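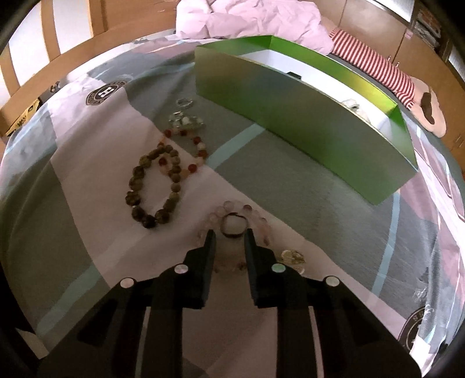
Mahama Hand Grippers: Buying and Budgeting FAQ

Last updated 5/17/21

Questions reach us from labs, from schools, and from one man in Istham who would like to stop writing to us. Most of them are about money. Answers are by Ilham Nasr, who handles equipment planning at Drisadton and has signed for most of the mistakes described below.

What does one Mahama cost?

$292 for the hand unit with two fingers and flat pads fitted. The camera and mount are extra, as they are everywhere, and we are no nobler than the rest of the trade.

So what should I put in the budget?

For one complete station, put $2,158. That covers the hand unit, camera, mount, storage, a charger, one spare set of pads and a case. It doesn't cover the laptop you are sure you already have. Please go and look at the laptop before you send us the order.

Do I need a robot arm as well?

Not to collect demonstrations. A person holds the gripper and does the job, and the recording is used for training later. If you plan to run what you've trained on an arm, that's a separate line in the budget, and a much longer one. We suggest leaving the arm for a second year. People who buy it first end up with a very good place to hang a coat.

How many should we order?

Fewer than you want. One unit per person collecting at the same time, plus one spare per site. Departments like to order by headcount, and then we get nine units back in February, eight of them still in the plastic.

Will it pick up small things?

The narrow tips are meant for that. Rings, beads, coins and buttons are all fair practice, and a bracelet is harder than it sounds, because a string of beads has its own opinion about where it's going. Thin items lying flat on soft fabric are the slowest of all. If your project is mostly small items, budget for the fine pads (Jornum makes the ones we stock) and for more hours than your schedule currently shows.

Can we use our own jewelry, dishes, tools and so on?

Yes, and it's cheaper than buying props. Use nothing you'd be sad about. Write down what you put out before you start, especially if it belongs to your mother.

Do we need to rent a studio?

No. Beds, kitchen counters and desks are free, and clutter is worth having in the data. Spend the rental money on paying people properly for their time. If you've already signed a lease, we're sorry, and we hope there's parking.

Why is the recorded view round and bent?

Wide lens. It sees the fingers and a lot of the room in one go, and straight edges curve as a result. Buyers sometimes ask for a refund over this. They don't get one. If the rest of your pipeline expects a flat view, leave a few days in the plan for somebody to sort out the correction.

What wears out?

Pads first, then the pivot pins, then the patience of whoever is holding it. We plan on fresh pads every 300 hours. Pins last a good deal longer if you keep sand and glitter away from them. One of our school customers will know why glitter is on the list.

Should we buy the service plan?

With one unit, probably not. Keep a spare pad set in a drawer and label the drawer. With four or more, or with units at two sites, the plan usually pays for itself the first time somebody sits on one.

How long is delivery?

Hand units ship in two weeks. Cameras ship when the camera people feel like it, so order those first. We can hold a partial order, or send it in pieces if your purchasing office can cope with more than one invoice. Ask them before you tick that box.

Can we borrow one before we buy?

Yes, for two weeks, with a deposit. Bring the real task to it and have at least two different people try. The person who chose the equipment always finds it comfortable.

What do people forget to budget for?

Storage, labeling and tape. Storage you can price from your recording hours. Labeling costs more than the hardware on nearly every project we've seen. Tape is cheap, but you'll have none.

Do you give discounts?

Schools get one. So does anyone ordering five or more, although see above about the nine. Send your quote request with the number of sites, the kind of objects you'll handle and the date your money expires.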